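The tray goes down first

By Zlatko Dumitrescu
September 2021

Lunch for one, standing at the counter, out of the pot. That was me for most of last year. Then my sister mailed me a tray. No note, just the tray, wrapped in a bath towel.

I've set a place for myself nearly every day from then on. Tray, plate, bowl, fork. Takes no time. And I eat slower, which my doctor likes.

So I went looking for other people who do this. Plenty of them. Panagiotis Leka runs Gemley, a small tableware shop with 144 pieces on the shelves and one narrow window, and he will talk about trays until you miss your bus. I missed mine.

"People buy the plate and forget the tray," he told me. "Then they wonder why the table looks like a parking lot."

His rules are loose. Tray first, because it's the biggest. Plate beside it if the tray is for bread or fruit, on it if you're headed for the couch. Bowl on the plate. Fork last, wherever your hand wants it.

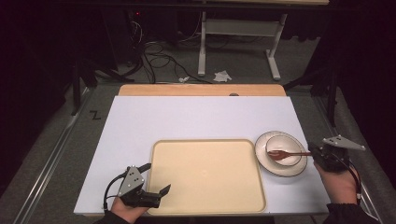 5 min read

A cream tray with rounded corners and a bit of a raised rim, that's the kind I'd start with. Big enough to be useful, plain enough that it doesn't fight with anything. White plate next to it, thin dark brown band. Smaller white bowl in the plate, brown line on that one too. Reddish-brown fork. Done. The dark edges do most of the work, they pull the plate and bowl together and stop all that white from floating off.

Leka is firm on rims. A tray with no rim is a board, he says, and a board is for cheese. Too much rim and you're eating out of a drawer. He holds his thumb sideways to show the height he likes, then changes his mind and holds up a pinkie.

Colors next. I asked about matching the fork to the band on the plate. Close is fine. Exact looks like a hotel. He sells a gray set called Leiva, and his own mother swapped out the forks in hers withing a week.

Where people go wrong: too many dishes. One plate, one bowl. If the soup needs a spoon, bring the spoon when you bring the soup. Keep the salt on the tray and everthing else in the kitchen.

Cost? My bowl was $5 at a yard sale. The plate was $13, new, and I felt bad for a day. Leka's big trays start at $29. You can do it for less. Chips are okay, he says, if they're on the far side from your mouth.

I still eat out of the pot sometimes. Pasta, mostly, late.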